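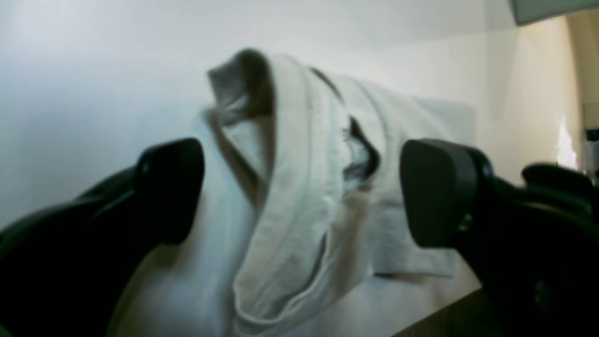 Household > Laundry > Stains

Print this page | E-mail this page

Posted in June by Roya Sadeghi

Getting the yellow out of old cotton

Quick one, got asked again. Works on pillowcases, dish towels, old shirts. Not silk, not wool. Check the label.

1. Sort. Whites only. Anything with colored trim goes in its own bucket - learned that on my sister's tablecloth.

2. Shake out, look for grease spots. Dab of dish soap on each one, rub with your thumb, leave it while you run the water.

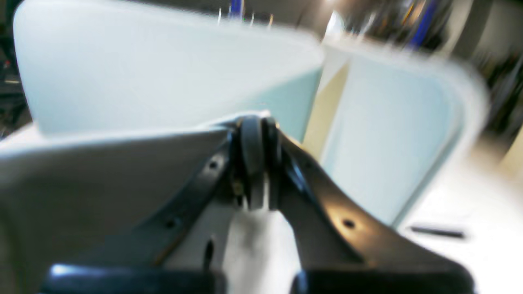 Photo: Intan Mangundap

3. Soak. Hot tap water, 3 scoops oxygen bleach to a big bucket, stir till it disolves. Push everything under. Overnight is best, 7 hours will do. Never mix with chlorine bleach!

4. Wash as normal, warm. No softener. Still yellow? Soak again before you dry it, dryer heat sets whats left.

5. Pull to shape while damp. One hand each end, firm tug, then fold lengthwise.
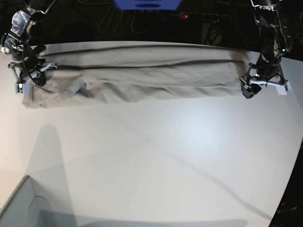
6. Dry in the sun if you can. Inside is fine, just slower.

7. Put away bone dry. Not in plastic, not against bare wood. Old pillowcase makes a good bag. 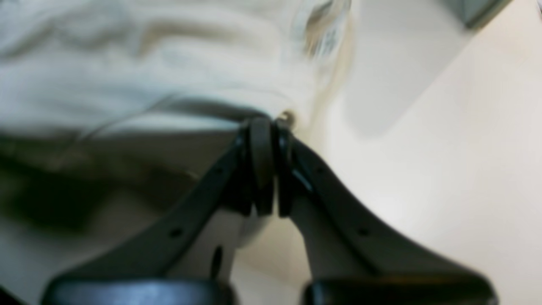 Pale cloth, pinched up off the flat.

Rust marks are a diffrent job - lemon juice and salt, separate page coming.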